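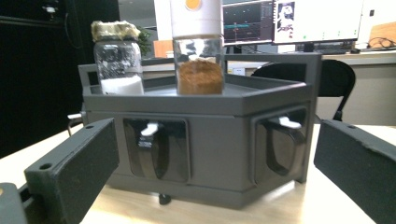

The stand had come up from her father's shop with everything else, and Catriona Baxter did not know what it had been for. It had sides like a threepenny bit gone wrong and dark glossy panels let into them. He had used the top as a tray. Hamish Semple, who had worked for him at Ritchie for six years, said it had always been by the till and that customers used to ask if it lit up.

"Did it?" she said.

"Not while I was there."

She had asked Hamish round to help her with the powders. Her father had mixed his own glazes and kept the recipes in his head. There was a white one in a jar and a brown one in a vial, and no writing on either that she could make sense of. Noeline Hinds, who ran the kiln at Clastberg, had offered 500 pounds for the lot, provided somebody could tell her what she was buying.

"The white's the base," Hamish said. "He went through a lot of that. The brown he was mean with."

"What does it do?"

"Goes green, if you fire it slow. Goes like mud if you don't."

Catriona wrote this down. She had a notebook for the purpose, and so far it contained the telephone number of a skip firm and the word Wustoveo, which had been written inside the lid of one of his boxes. She asked Hamish about it.

"That's a town," he said. "Or it's the man he got the brown from. He said it both ways."

They worked until the light began to go. Hamish wanted to put things back on the stand as he went, each where it used to be, and she let him, although it all had to be packed again afterwards. He was particular about it. He said her father would send him home if the small things were on the wrong side.
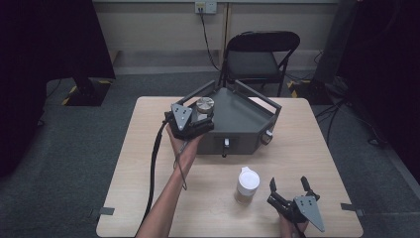 "You should keep some of it," he said.

"I can't fire a pot."

"You could learn. I learned, and I came in to mend the shutter."

She thought about the 500 pounds. The rent on the shop was paid to the end of July, and Gavin Swanson had already been round twice with a tape measure and once with his wife. She had not liked the way he knocked on the walls.

"How slow is slow?" she said.

Hamish held his hand out flat and moved it upwards a very little at a time. "Until you think it's broken," he said. "Then you go and have your tea, and you leave it alone."

She wrote down: until you think it's broken. Under that she wrote: tea.

When he had gone she rang Noeline and told her she could have the white — all of it, and the boxes too — but that the brown was not for sale. Noeline asked how much that took off the price. Catriona said she would have to think, and went to look for a clean spoon.

Last updated: Tuesday, June 29, 2021

Print this story | E-mail this story

Contact | © Morag Dow | Back to top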